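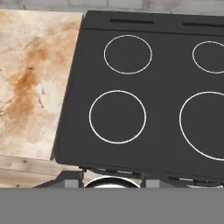 A dark grey electric cooktop, viewed from overhead.

About Jullus

Jullus is a small cookery school for grown-ups who want to eat better at home without making a fuss about it. We teach soups, breads, dumplings, pickles, pancakes, Sunday roasts and the sort of weeknight supper you can get on the table while someone is asking you where their shoes are. We love it. We've loved it since the first evening, when the rye dough was far too sticky and everyone went home with flour on their coats!

How we began

Jullus was started by Tarmo Venckus and Normunds Šimkus, who met working the early shift at a bakery called Kalniņš. Tarmo made the bread and Normunds made the fillings, and they argued across the bench every morning about caraway (Tarmo puts it in everything, Normunds would like him to stop). Customers kept asking how things were done. How do you keep a sourdough going when you're away? Why does my beetroot soup turn brown? The queue got slower and slower, and in the end the two of them put a sheet of paper by the till offering an evening class.

Five people signed up. They came back the next week and brought friends, and by October there was a waiting list and a shoebox full of handwritten recipes. The shoebox is still with us, on the shelf by the door, and you're very welcome to rummage through it before class.

What we teach

Our main course is called First Suppers and it runs over five evenings. You'll learn to hold a knife properly, make a stock, cook rice and grains, bake a plain loaf and put together a whole meal from what's left in the fridge. The leftovers evening is the favourite by miles. Everyone brings something from home and we cook with whatever turns up, so we've had half a cabbage and a jar of olives, cold porridge, and once an enormous quantity of boiled eggs.

If you've done First Suppers, or you already cook a fair bit, have a look at the Saturday-style long workshops. These last three hours and stick to one thing: rye bread, filled dumplings, preserving, or fish. Normunds teaches the preserving, and he gets very excited about gooseberries, so do bring a notebook.

We also run Two at the Table, a class for pairs. Come with your mum, your flatmate, your teenage son, your neighbour. You share a board and a pan and you eat what you've made together at the end.

How a class goes

We start with tea and a slice of something. Then one of us cooks the dish from start to finish, talking all the way through, and you can stop us whenever you like. After that it's your turn. We walk round, taste things, turn the heat down (it's nearly always too high) and help with the fiddly bits. There are no marks and no certificates, and burnt onions happen to all of us, Tarmo included. We sit down and eat at the end of every class, at one long table, with plenty of bread.

You don't need any experience. Bring an apron if you have one and a box for taking food home. Tell us about allergies when you book and we'll plan the recipes with you in mind. Most of our dishes can be made without meat, and lots without dairy too.

Where our food comes from

Flour comes from Gusness, a mill run by one family who will happily talk to you about bran for an entire afternoon. Vegetables come from the growers at Gretoteck, and what they send depends on the week, so our recipes change with the boxes. Last summer it was courgettes, courgettes, courgettes, and we now have a courgette pickle we're really proud of.

The recipe book

The shoebox has grown up a bit! We've been typing up our favourites and the ones our students have given us, and there are now 100 recipes in the Jullus book. Somebody's grandmother's honey cake is in there, and so is the brown-proof beetroot soup (a spoonful of vinegar, added early). You can read a copy at the school or buy one to take home.

Come and say hello

If you'd like to join a class, ask a question or send us a recipe, write to us through the contact page. Tarmo answers most of the messages, usually while a loaf is in the oven, so forgive him if he stops rather suddenly.

Page last updated June 22, 2020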